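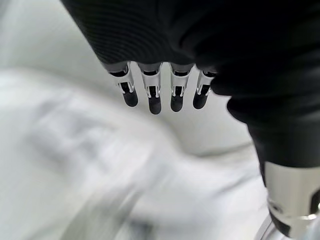
Opening, slide 1. Thank Chanida Kamolrat for the invitation and say why I went to Feltham in January. Our team wanted to know if household robots are worth planning for yet, and an open day was the cheapest way to find out. The robot is called Lula. Most of the talk is about the hands, so leave this slide up for a while. Point out the silver finger joints, open enough to see the linkages inside, and the rounded black tips. The back of the hand has a dark covering that looks like ribbed knitwear. Someone always asks about the tips - take it now, it saves time later.

Who was there
Barnabás Sárközi ran the demonstration. Afonso Moreira took the technical questions and was patient with them. Visitors went in by group, 30 minutes each. Yeison Agudelo and I were in the second group and stayed on for the third.

What they told us
Say clearly that these are the hosts' figures. I did not check them.
- 439 practice sessions with clothing before the open day
- 3 people on the project full time
- 500 hours of running time on the current pair of hands
Pause here. Ask who in the room has tried to automate anything soft. Boxes hold their shape and a shirt does not, so every pickup is a new problem.

The sofa task
Change slide. Light sofa, pale pillows, a thin blue-gray garment lying rumpled on the seat, one hand on each side of it. Mention how close in color everything is. I asked Afonso if that was hard on the vision system and he said yes, and that they had picked the sofa for that reason. Also mention the cables at both wrists - our maintenance people will want to talk about those.
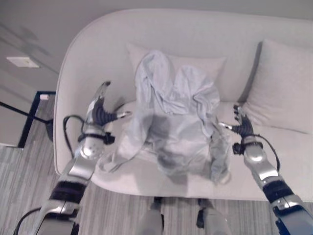 Questions I could not answer
Price. Barnabás would not give one.
Noise. I forgot to ask. Yeison thinks it was quieter than our Dallach line, and I would agree, but we had no meter with us.
Cleaning the covering on the hands. Afonso is going to write to me.

Close
Next visit is open to two more people from our side. Names to Chanida by the end of the break.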